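강의 자료: 로봇 응용 실습 (4주차)
제품 검토: Colance 부품 분류 키트
작성일 11/08/2023
읽는 시간 8분

1. 이번 주의 목적

지난주까지 우리는 단단한 부품을 집는 방법을 공부했습니다. 이번 주는 전선, 작은 기판, 커넥터와 같이 모양이 일정하지 않은 부품을 다룹니다. 교재로는 Colance 키트를 사용합니다. 이 키트는 Carnero 사가 교육 기관과 소규모 작업장을 대상으로 판매하는 양팔 분류 작업용 제품입니다. 오늘 수업의 질문은 한 가지입니다. 이 키트를 우리 실습실에서 한 학기 동안 사용할 만한가?

수업 전에 제품 설명서의 3장을 읽어 오시기 바랍니다. 설명서는 번역이 조금 어색한 곳이 있으므로, 용어가 헷갈리면 이 자료의 표기를 따르십시오.

2. 키트의 구성과 작업대 배치

기본 구성은 팔 두 대, 그리퍼, 손목 카메라, 부품 트레이, 제어 소프트웨어입니다. 작업대는 포함되지 않습니다. 배치의 원칙은 간단합니다. 섞여 있는 부품은 가운데의 금속 트레이에 두고, 분류된 부품은 양쪽의 플라스틱 트레이로 옮깁니다. 금속 트레이의 바닥에는 흰 종이를 깝니다. 스테인리스의 반사가 카메라의 인식을 방해하기 때문입니다.

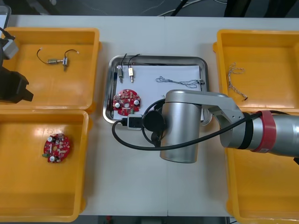
그림 1. 금속 트레이와 좌우의 주황색 계열 트레이. 빨간 원형 기판이 가운데와 왼쪽 아래 트레이에 하나씩 있다.

그림 1에서 케이블의 경로를 주의해서 보십시오. 검은 케이블이 손목 앞쪽으로 크게 돌아서 트레이의 일부를 가립니다. 위에서 보는 카메라만 사용하면 가려진 부분의 부품은 인식할 수 없습니다. 설명서는 케이블을 팔에 묶는 방법을 권하지만, 너무 짧게 묶으면 손목이 회전할 때 케이블이 당겨집니다. 여유를 어느 정도 남길지는 각 조가 정하고 보고서에 쓰십시오.

3. 전선 집기

전선은 이 키트의 평가에서 제일 중요한 항목입니다. 기판은 위치와 방향을 알면 대체로 집을 수 있습니다. 그러나 전선은 집는 순간에 모양이 변합니다. 특히 두 가닥을 꼬아 만든 전선은 고리가 생기기 쉽고, 고리의 한쪽을 집으면 다른 쪽이 옆의 부품에 걸릴 수 있습니다.

Colance 소프트웨어에는 전선용 동작이 두 가지 있습니다. "수직 집기"는 위에서 내려가서 바로 닫는 동작이고, "밀어 집기"는 손가락을 바닥에 가깝게 내린 후 조금 밀면서 닫는 동작입니다. 밀어 집기는 얇은 전선에 유리합니다. 단점은 종이가 함께 밀린다는 것입니다. 저는 종이의 네 모서리를 테이프로 고정하는 방법을 추천합니다.

손목 카메라의 화면에서 다음을 확인하십시오.
- 두 손가락의 끝 사이에 전선이 있는가
- 고리가 손가락의 바깥으로 얼마나 나와 있는가
- 이동할 방향에 다른 전선의 끝이 있는가

파란색과 흰색의 꼬인 전선을 잡은 경우, 고리가 양쪽으로 벌어져서 실제로 필요한 공간은 손가락의 폭보다 훨씬 넓습니다. 이동 높이를 정할 때 이것을 계산에 넣어야 합니다.

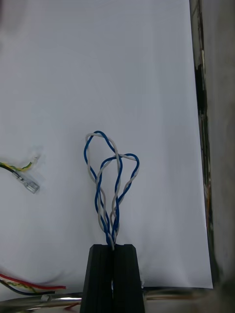 4. 트레이 안에서의 인식

광택이 있는 주황색 면은 보기에는 깨끗하지만 카메라에는 좋은 배경이 아닙니다. 천장 조명이 밝은 얼룩으로 비치고, 금속 단자나 작은 흰색 커넥터가 그 얼룩과 겹치면 윤곽이 사라집니다. 제조사에 문의하니 무광 트레이는 9월(September) 이후에 별도 부품으로 제공한다는 답을 받았습니다. 그때까지는 조명의 각도를 바꾸거나, 카메라의 노출을 낮추는 것이 현실적인 방법입니다.

배선 묶음은 한 덩어리로 보아도 끝이 여러 개입니다. 빨간색과 검은색 전원선의 끝에는 납작한 금속 단자가 있고, 초록색과 노란색의 꼬인 선은 같은 곡선을 따라가다가 양 끝에서 갈라져 작은 흰색 커넥터로 끝납니다. 소프트웨어의 초기 설정은 묶음의 중심을 집는 점으로 선택합니다. C자 모양으로 휘어진 묶음의 경우에는 중심에 전선이 없을 수 있으므로, 설정 메뉴에서 "곡선 위의 점"을 선택하십시오. 이 항목은 설명서의 색인에 없고 147쪽의 표에만 나옵니다.
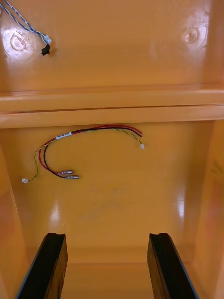 5. 다른 제품과의 비교

비교 대상은 Stamatopoulos 사의 한 팔 키트와 Kinik 그리퍼 세트입니다. 한 팔 키트는 설치가 쉽고 자리를 적게 차지하지만, 긴 전선을 두 곳에서 잡을 수 없습니다. Kinik은 그리퍼만 판매하므로 팔을 이미 가지고 있는 실습실에 적당합니다. 손가락 끝의 교체는 Kinik이 가장 편리했습니다. Colance는 나사를 풀어야 하고, 작은 나사를 잃어버리기 쉽습니다.

소모품의 점검 주기는 Colance의 경우 3,000회 동작입니다. 학생 실습에서는 잘못 집는 동작도 많으니 이 숫자보다 일찍 점검하는 것이 안전하다고 생각합니다.

6. 현재까지의 의견

저는 조건부로 찬성합니다. 양팔의 배치와 손목 카메라는 수업의 내용과 잘 맞습니다. 트레이의 반사와 케이블의 처리는 아직 만족스럽지 않습니다. 여러분의 실습 결과가 제 의견과 다르면 그대로 써 주십시오. 채점에는 영향이 없습니다.

7. 과제

각 조는 집기 동작을 100회 실행하고, 실패를 "못 집음", "떨어뜨림", "다른 부품이 걸림"으로 나누어 기록합니다. 밀어 집기와 수직 집기의 횟수는 같게 하십시오. 보고서에는 사용한 조명 조건과 노출 값도 반드시 적습니다. 기록 양식은 실습실 공유 폴더에 있습니다.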